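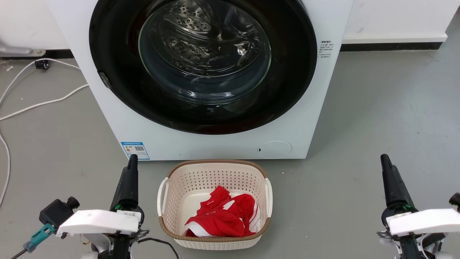 The Akanda two-arm laundry cell is sold as a kit, and most of the calls we get about it concern fingers. The tapered black ones on each arm are wear parts, like brake pads or patience. They spend their working life pinching cloth, plastic rims and, on a bad day, each other. A basket parked directly in front of the washer, with an arm to either side, is the layout this page assumes, and everything below is written for it. If your washer is a top loader, you want the Lunska page, and our sympathy.

What comes in the finger kit

The Tekia finger set fits both arms and ships as two matched pairs with screws, a small hex key and a printed card with the same instructions you see on this page. The card is waterproof. We learned.

Fingers are sold by the set only. We used to sell them singly, and people would put one fresh finger next to one worn finger and then write to us about socks.

Service interval

Inspect every 50 loads. Replace the set at 1,120 loads or when the tips have gone shiny, whichever you notice first. The load counter lives in the Sturkia controller under Maintenance — it does not reset itself after a swap, and it will nag you until you do it by hand.

Before you start

Park both arms with the fingers pointing toward the washer and press the stop button on the controller. Wait for the joints to settle. Turning off the wall switch also works, in the sense that the arms will then lie down wherever they please.

Leave the basket where it is. It makes a decent reference for the recalibration, and a few items of clothing inside do no harm. The cloth is easier to tune against if it's bunched up a bit, with a fold sticking up somewhere for the fingers to find. A folded shirt teaches the cell nothing.

Swapping the fingers

Open the gripper all the way from the controller before you stop the arm. On the left arm you want the two fingers standing well apart, one on its own and the other up alongside the basket wall, so you can get the hex key in without skinning a knuckle.

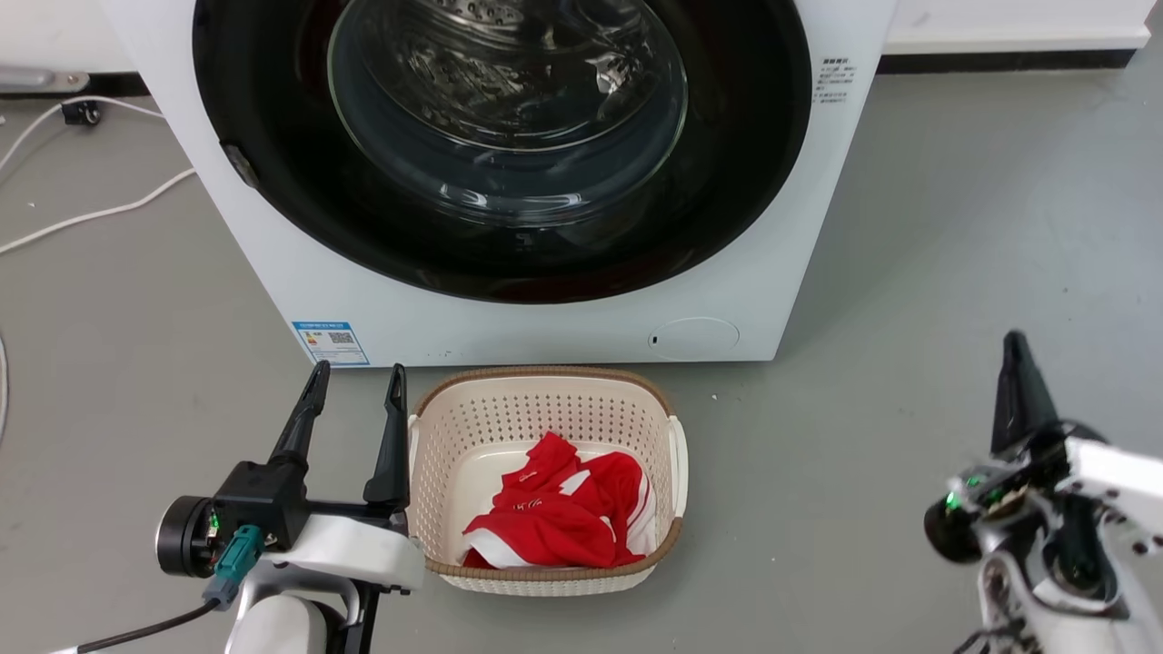
Step 1: Take off the old pair

Back out the screws at the base of each finger and pull straight up. If a finger sticks, wiggle it. Keep the key away from the teal connector and its cable, which will come loose far more willingly than the finger did.

Step 2: Fit the new pair

Seat both fingers before tightening either one. Snug is enough. The mounts are softer than the screws, and the mounts cost more.

Step 3: Check the cables

Run a hand along each arm cable and make sure it has slack at the wrist. Then look at the floor. The washer's own cords should be off to one side, out of both arms' reach.

Step 4: Recalibrate

Choose Finger Touch-Off on the controller and stand back. It takes 15 minutes for both arms. There is a progress bar, which is decorative.

Warranty

Finger sets are covered for 2 months against cracking. Wear isn't covered, and neither is anything you did with pliers.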